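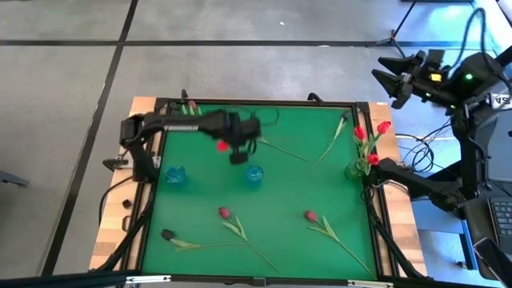
Report no. 5

Vumitz: progress report to the funder
Submitted 2026-07-24 by Tully
Prepared by Chathurika Biswas, with sections from Colm McGrath (Android) and Rónán Keane (server)

Scope of this report

The report covers work on the Vumitz app since the April report. Vumitz lets a user photograph a printed notice, such as a bus timetable change or a clinic letter, and keeps the text with the photo so that it can be searched, enlarged or read aloud. Work is under way on the iOS and Android versions and on the server that keeps a user's notices in step between devices. The website is covered by a separate grant and is left out.

iOS

The capture screen was rebuilt. The old version waited for the user to line up the page and press the shutter. The new version finds the page edges continuously and takes the photo when the edges have stopped moving. The shutter button is still there and overrides the automatic capture. A setting turns automatic capture off altogether, as requested by testers who hold the phone in one hand.

Text recognition now runs on the phone in all cases. The fallback to the server was removed once the error rate on our test set was the same with and without it. One effect is that photos no longer leave the phone unless the user has switched on syncing. The privacy text in the app and on the store page has been changed to match.

Reading aloud now follows columns. Previously a two-column notice was read straight across, which made most council newsletters useless. Tables are still read row by row without the column headings. This is a known fault and is listed under open items.

Android

The Android version is behind the iOS version by one release. Capture, search and enlarging work. Reading aloud works where the phone has a speech engine for the chosen language installed; where it has none, the app now says so and opens the relevant settings page. The previous build simply stayed silent, and this accounted for a large share of the support messages.

Memory use on older phones was the main problem of the period. The app held the full-size photo in memory while the text was being recognised, and then made a second copy for the preview. Both have been replaced by a single reduced copy, and the full-size photo is written to storage as soon as it is taken. Crashes of this type have not been reported since the change, though the new build has only been with testers for a short time.

Automatic capture has not been moved across. The edge detection code is shared between the two versions, but the camera handling is not, and the preview runs at different rates on different makes of phone. Colm McGrath expects to have a first build after the summer break.

Server and syncing

Syncing was moved to the new storage layout. Existing accounts were converted in batches, smallest first. Two accounts failed part way and were restored from the previous night's backup, then converted again by hand. The cause was a notice title containing a line break, which the old app allowed and the new layout does not. The conversion script now strips these.

Deleted notices are removed from the server after 11 days, during which they can be restored from any device on the account. The limit was previously different on each platform and was not stated in the app.

Testing

The tester group has 92 members, recruited through the libraries at Arnville and Skokthorpe. Assunta Villa runs the group and collects the returns. Roughly half send something back after each build. The returns from Skokthorpe are more detailed, mainly due to the drop-in session held there, and we would like to set up the same arrangement at Arnville if a room can be found.

Points raised most often:

Captured notices are sorted by date taken, and users want to sort by the date printed on the notice.
The "keep" and "file" buttons are taken to mean the same thing.
The enlarged view loses its place when the phone is turned.
The read-aloud voice is too fast at its default speed.

The last two are fixed in the current build. The buttons will be renamed once wording has been agreed. Sorting by printed date depends on picking out the right date from several in the text, and the present results are too poor to release.

Spending

Staff costs are in line with the plan. Hosting is under the plan following the removal of server-side text recognition. The budget for test phones is overspent, as older models had to be bought to reproduce the memory fault. We ask for permission to move the hosting underspend to cover this. Gordon Després has sent the revised sheet separately.

Open items

Table headings when reading aloud: not started.
Automatic capture on Android: in progress.
Button wording: with Assunta Villa for comment.
Sorting by printed date: in progress, release not yet planned.
Accessibility audit: supplier chosen, contract awaiting signature.

Questions on the server section should go to Rónán Keane, all others to Chathurika Biswas.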